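Barklow stacking crates, long-term review

I bought 11 of the Barklow crates in May for the storeroom and have been using them every working day. They replaced a set of Birkodside boxes with lids that kept splitting.

The plastic is glossy and wipes clean with a damp cloth. It does mark, though.
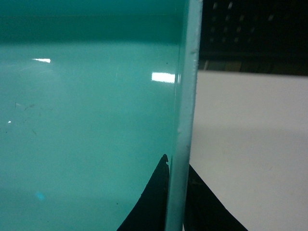

Light scuffs and scratches on the side wall.

Mine get dragged over a concrete floor, so I don't hold that against them. Stacking is good – the ribs keep the sides stiff and a full crate doesn't bow. The handles could be deeper if you wear gloves. There is no lid, and I lay cardboard over anything that needs to stay dust-free. 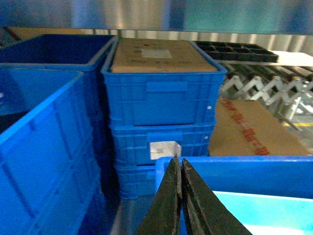 Three high, with cardboard across the top crate.

The 2 I ordered later were a slightly different blue. 4 out of 5.

Csaba Hegyi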